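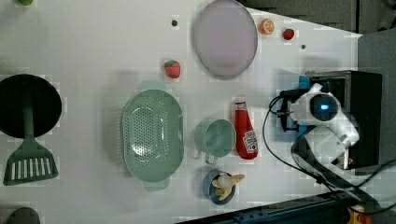

About Gillach School of Cookery

Who we are

Gillach School of Cookery is an independent school for adults and young people who wish to cook well at home or to prepare for a first post in a professional kitchen. It was founded by Elba Sosa, who had taught domestic science in local schools and saw that many of her former pupils were leaving home without being able to make a soup or joint a chicken. Her first classes were held in the evening in a borrowed church hall at Cilside, with the pans carried in by car.

The school now occupies the former Stirkon dairy, on the lane behind Cilside station. The building has 2 teaching kitchens, a bakery room, a small library and a dining room in which students eat what they have cooked. The cold store is the original one and still has its slate shelves. The school remains a private company with an educational purpose, and any surplus is spent on equipment and on reduced fees.

What we teach

Our teaching is based on the cooking of ordinary meals. Students begin with knives, stocks, eggs and vegetables, and go on to bread, pastry, fish and meat. Recipes are given out at the end of a class and not at the start, a practice begun by Mrs Sosa, who wished students to watch the pan and not the page.

The Foundation Course lasts 10 weeks and is open to anyone over the age of sixteen. No previous experience is asked for.

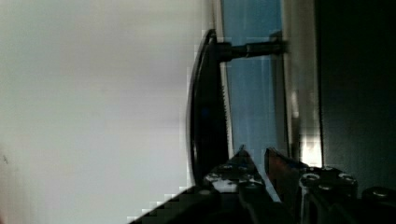
Students attend on one morning and one evening each week, and are expected to practise at home between classes. A written record of this practice is kept by each student and read by the tutor. There is no final examination. Students who complete the course cook a lunch for invited guests, and receive a certificate signed by the Principal.

The Professional Certificate follows on from the Foundation Course and takes in kitchen hygiene, costing, menu writing and the ordering and storage of food. Those enrolled on it spend part of each week in a working kitchen. Placements are arranged by the school with hotels, hospitals and school kitchens in the district, and with Cabral, the bakery and tea room on Cilside High Street, which has taken our students from the beginning.

Short courses are held throughout the year in the following subjects:

Bread and yeast doughs
Preserving, pickling and bottling
Fish from the market
Cooking for one or two
Family meals on a small budget
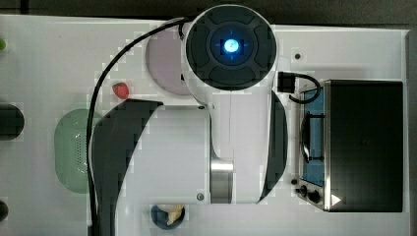

Our staff

Imtiaz Marikar, Principal. Mr Marikar joined the school as a tutor in pastry and was appointed Principal on Mrs Sosa's retirement. He is responsible for the Professional Certificate and continues to teach the laminated doughs class each January.

Zulema Núñez, Head of Foundation Studies. Ms Núñez trained in hotel kitchens before turning to teaching. She has revised the vegetable and pulse classes, which now form a third of the Foundation Course.

Gervasio Bravo, Tutor in Fish and Meat. Mr Bravo also oversees the cold store and the buying of all fresh produce.

Eliécer Ayala, Registrar. Enquiries about admission, fees and placements should be addressed to Mr Ayala.

Mrs Sosa remains President of the school and presents the certificates at the end of each course.

Class sizes and fees

Classes in the teaching kitchens are limited to 13 students, each with their own hob and work surface. 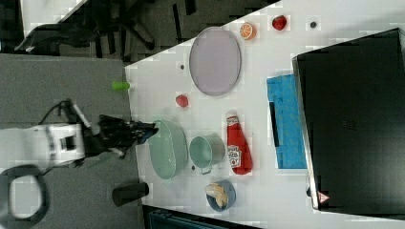
Fees include all ingredients and the loan of an apron. Students on the Foundation Course and the Professional Certificate are asked to bring their own cook's knife and a small paring knife, and advice on buying these is sent with the letter of acceptance. Reduced fees are offered to those in receipt of certain benefits and to carers. Applications for a reduced fee are treated in confidence and do not affect the offer of a place.

Visiting the school

Those considering a course are welcome to visit during term. Visits begin at 2 in the afternoon and include a tour of the kitchens and a talk with a tutor. Places should be booked in advance through the Registrar's office. The entrance is at the side of the building, from the station lane, and there is level access to all rooms except the library.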